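4.2 Drawer Insertion with Hand-Held Grippers

The third task in the Garness set tests whether a policy trained only on hand-held demonstrations can put small, soft items into a drawer. We recorded 871 demonstrations at the Clernon site with a pair of Fendden grippers, one in each hand. A head camera covers the whole work area, and a camera on each gripper covers the space near the fingers. All streams are resampled to a common clock before training.

A trial counts as a success if both earplugs are inside the drawer and the drawer is closed within 80 seconds. Pushing the organizer off the board ends the trial. We held out 32 demonstrations for choosing the checkpoint and did not use them for any reported number.
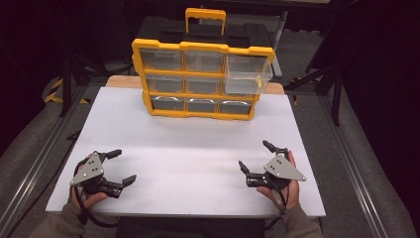
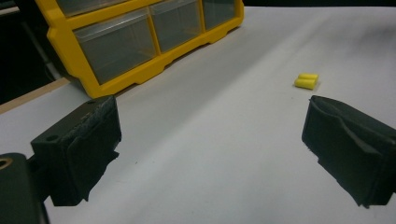
Figure 5. Drawer insertion task. First, head view: the organizer with its top-right drawer pulled partway out and both grippers open. Second, gripper view: the pair of yellow foam earplugs on the white surface, with the organizer behind.

Why record from the grippers if the head camera already covers the board? The earplugs are small, and the hands often block the head camera during the grasp. The gripper view keeps the contact area visible until the fingers close.

We compared the full model with one trained on the head stream alone, using the Nambiar encoder in both cases and the same number of training steps. Over 29 trials per model, most failures of the head-only model came at the grasp, where the fingers closed short of the target. Failures of the full model were spread between the grasp and the final push on the drawer. Fingertip position error at contact was not measured for this task, so the comparison rests on trial outcomes and on manual labels of the failed stage.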